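2 min read

Istent kitchen set – wrist view plus fixed view, built for testing table-top policies. 969 episodes, one method: train on both views, then drop one and see what breaks. Updated 26/07/2024. 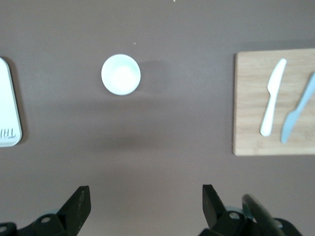
Wrist views carry most of the grasp signal in our ablations. Thin things are the hard part. Two plastic knives on a cutting board, one white one pale blue, good test of wether the policy picks by color or by position.

Two-arm episodes run at 30 Hz. Labels per arm, not per episode.

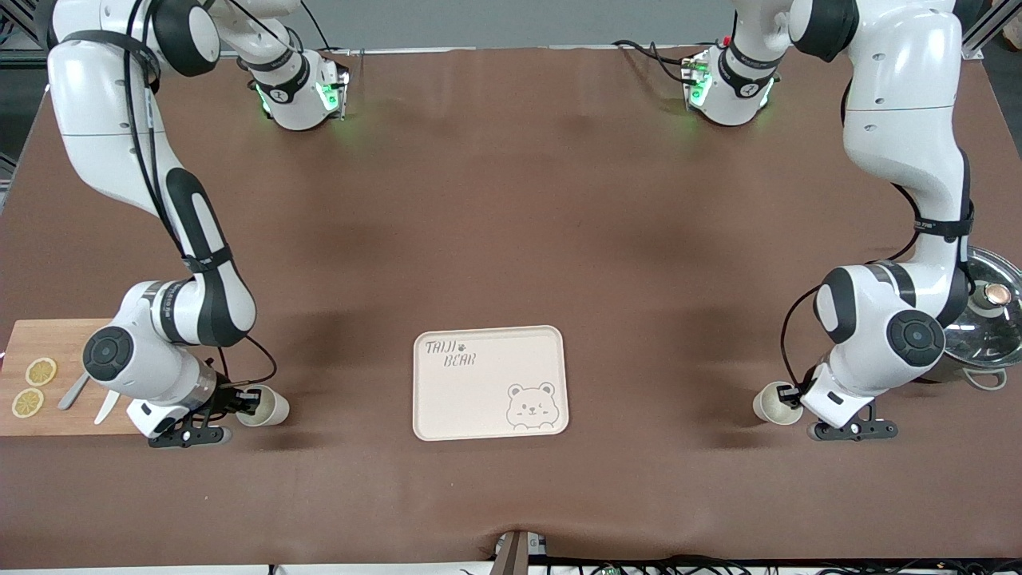 Both grippers holding paper cups, tray between them.

Ships with baseline weights. Next update August.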